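Crew Change at Tondstead

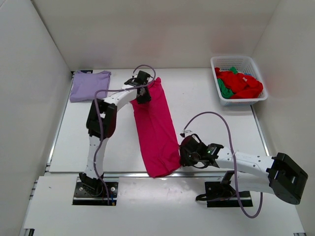

One gripper at the top end, one at the lower right corner.

I'd been told to be at the Tondstead heliport for half past five, so naturally I was there at ten to, sitting in the car with the heater on and a sausage roll I didn't want. November, pitch black, wind coming straight in off the water. You could hear the flagpole rope going ding ding ding against the pole.

It was my first trip out to the Cloddale. I'd done eleven years on supply boats by then, running mud and pipe and frozen chips out to every rig in that bit of sea, and I'd never once stood on one. We'd sit underneath on a bad night with the crane swinging over us and I'd look up at all the lights and think, well, it's warm up there. So when Campbell bought our boat and then sold our boat (inside the same year, thank you very much) and said there was a deck job going if anybody fancied it, I said yes before the woman on the phone had got to the end.

My mum thought I'd gone mad. She'd got used to boats. She said at least a boat can come home.

Anyway, they put you in the survival suit and it's like being swallowed by a wellington. Mine was a size too big and I had to hold the legs up to get across the tarmac. There were nine of us going, all men but me, and all of them asleep before we'd left the ground, I swear, heads back, mouths open. I had the window. I watched the town go, then the harbour wall, then the last green buoy, and I knew every bit of it and had never seen it from there. It looked like something you'd tidy away in a drawer.

The pad on the Cloddale is 222 steps from the bottom deck. I know because it's painted on the wall at both ends, some joker did it years back and they keep touching it up. I did them all twice that first morning, once going down with my bag and once going back up for my gloves, which I'd left on the seat of the helicopter, which had gone.

So I started my new life in borrowed gloves. They said USER on the cuff in marker pen. I asked the foreman who User was and he said that was me.

It stuck, of course it did! By tea time it was on my locker and by Thursday it was on the rota. I'd hear it over the radio, "User to the east crane, User to the east crane," and off I'd trot. I've been called a lot worse by people I liked a lot less.

The work was the same work, really, only the other way up. On the boat you stand looking at a hook coming down at you. On the Cloddale you stand at the rail and watch it go down to somebody else. My third night we had a lift on, a tank of something, 3,000 litres, and the swell was getting up. The boat below was one I'd never sailed on but I knew the type, the low back deck, the way the water comes over and runs off at the corners. There were two of them down there in orange, tiny. One had a hand up, waiting.

I must have stood where they were a thousand times. I'd never thought about what we looked like. The crane driver asked me over the radio was I happy, which is just what they say, and I found I couldn't get the word out. I could see the next big one coming, you see, out past the light, and I could see that they couldn't.

"Hold it," I said. "Hold it there, please." I said please, they took the mickey out of me for weeks.

He held it. The wave went under the boat and lifted the whole back end up like a lid, and both of those little orange people went down on one knee and grabbed the rail, and then it passed and they got up again. The hand went back up. I said go on then, and down it went, lovely and gentle, and they unhooked it and waved us off.

I had a cup of tea after that with 4 sugars in it. My hands were fine. It was my knees that wouldn't behave.

I rang Mum on the Sunday from the little booth by the laundry. She asked what it was like and I said it was warm. She asked if they were feeding me and I told her about the chips, and how I'd probably carried half of them out there myself. Then the beeps went, and there was a queue behind me, so I said I'd ring again when I was back in Tondstead, and went up to see if anyone had found my gloves.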